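Masamcombe Shelf and Counter Project
Progress report to the Meretti Fund
Thursday, April 12, 2018
Prepared by Noreen Baloch, project lead

Where we stand

We closed the quarter with 1686 recorded demonstrations, and I'm delighted with how they look! Of these, 628 were collected in the last stretch alone, after we moved from single-arm picking to tasks that need both arms. The first batch of two-arm recordings was slow going (the operators kept waiting for one hand to finish before starting the other), but the newer ones flow much better and the model trained on them is already less hesitant at the start of a reach.

The grant pays for three operators, and all three are now fully trained. Each works in shifts at the Marwat bench, steering the arms through a task from start to finish while the joint positions, gripper openings and video are saved together. A fourth person reviews every recording the next morning and marks it keep, trim or discard.

What we are recording

The task list has grown to eight. Most are the small jobs of a snack counter: move a wrapped item from shelf to basket, set a bottle back on its rack, pass something from one gripper to the other, clear a tray. Your reviewers asked last time for more variety in packaging, and we took that to heart. The table now mixes rigid and soft things, clear bags and shiny wrappers, items standing up and items on their side. Clear plastic is still the hardest for the model to judge, so we're giving it extra time.

We also stopped tidying the table between recordings. Operators used to square everything up before each run, and the model learned to expect it. Now the shelves get turned, the baskets get swapped and things are left where they land. It makes for harder work and much more useful examples.

The current counter layout has red Coca-Cola bottles on a tiered acrylic rack at the back, a slanted shelf with Snickers bars and a box of cookies along one side, a sandwich wedge on the cream tray in the middle, and a wicker basket for each gripper to work at. 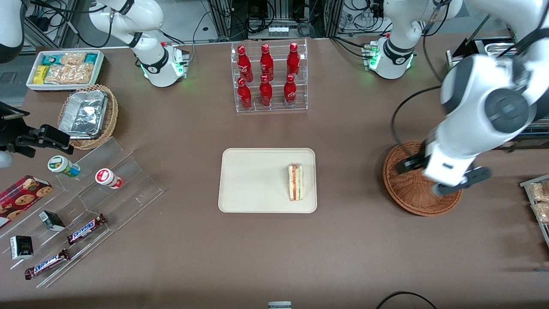
Problems and fixes

Soft packages slip. We changed the finger pads on the Jarkley grippers in the second month and the number of dropped bags went down, though bars in slick wrappers still get away from us now and then. Failed grasps that the operator recovers from are kept, with a note. They have been some of our best material.

We lost several days to a clock mismatch between the video and the arm data. The recordings affected were thrown out and are not included in the totals given here.

Next steps

Between now and July we want to add handovers with open containers, bring in a second table at a different height, and run the first full comparison between the old single-arm model and the new one. Spending is on plan and we are not asking for any change to the budget. If anyone from the fund would like to try steering the arms, please come by. It's great fun, and we'd love to show you!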